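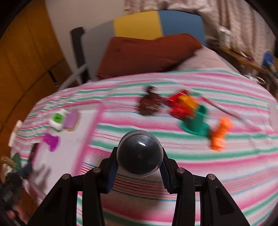 Striped Bedspread, Trason Range

Search products Go

This is the cover we get the most letters about, and we're so pleased it's back! The Trason is a light, all-season bedspread with wavy bands of white, pink, pale rose and green running across it, and thinner lines of blue, orange and dark red in between. The bands bend and drift a little as they go, so it never looks like a deck chair, and you don't have to fuss about getting it straight in the morning. Pull it up, smooth the corners, done.

We first carried it as a guest room cover. Then the orders started coming in for kids' rooms, and when we read the notes people sent us it made sense. A bed in a child's room is hardly ever only a bed. It's where small things get tipped out, sorted, lined up, traded and left until supper, and a plain pale cover shows every bit of that. The Trason has enough going on in it that a handful of bright plastic toys can sit there all afternoon and the room still looks cheerful (we think it looks better, if anything).

What it's made of

100 percent cotton, woven in a flat, fairly close weave. There's no pile and no loops for little hooks and wheels to catch on. It's soft from the first wash and softer after the fourth or fifth. The color is in the yarn, so the stripes go right through and the back is nearly as good as the front. Plenty of people use it either way up.

The hem is turned twice and stitched all the way around. On the first version we had a single turn, and a few of them came undone at the corners, so we asked the Sisetti mill to change it. They did, and we haven't had one back for that reason yet.

Sizes

Twin: 184 cm wide, with a good drop on both sides of a standard mattress
Full: the same length, cut wider
Crib and toddler: a short version, no fringe, no ties

The twin weighs 675 grams. You can lift it with one hand, and it folds small enough for a shelf or the bottom of a duffel bag. If you like something heavy on top of you at night, put the Brunet quilt underneath and use this one for the color.

On the bed

It creases. We'd rather say so here than have you find out! It's cotton and it isn't treated, so if somebody has been kneeling on it you'll see a ridge or two. A quick shake takes out the worst of them, and the wavy stripes hide a lot of the rest. For a flat finish, hang it damp and pull the edges square while it dries. We gave up ironing ours a long time ago.

It also makes a very good play mat. Spread it over the mattress, let the toys go everywhere, and when it's time to clear up, gather the four corners and carry the whole lot over to the toy box in one go. Small pieces slide to the middle and stay there. The twin is the best size for this, because the full is a bit much for short arms to manage.

One tip from our own house: if you're hunting for something tiny, look along the red and orange lines first. Bright little pieces do like to settle in next to their own color, and we've walked past the same orange toy more than once.

Washing

Warm wash, with similar colors the first time. The dark red line may give off a little dye in wash number one and then it's finished. Tumble dry on low, or line dry. No bleach. Expect it to draw up slightly in length; the sizes above are after washing.

Crayon comes out with dish soap and warm water if you get to it the same day. Felt-tip is more of a gamble.

Goes with

The Brunet quilt in white or pale rose. The Zilora pillowcase, which has one narrow green stripe along the opening and comes in packs of 4. We've tried the Trason with patterned pillowcases too and it got very busy very fast, but if that's your kind of room, go for it.

The full size is in short supply until February. Twin and toddler are on the shelf now.

Comments

greenporch
Bought the twin for my daughter's room and ended up ordering a second for ours. Love the pink and green together.

mapleandthread
Does the toddler one have the same hem? My old one was the single turn and it did go at the corner.

Reply from the shop
Yes, same double hem on every size now. Send us a note about the old one and we'll sort it out.

t_oakes
The corner trick works!! Cleanup takes a minute. Mine shrank a touch more than I expected, but it still covers the sides.

Last updated: February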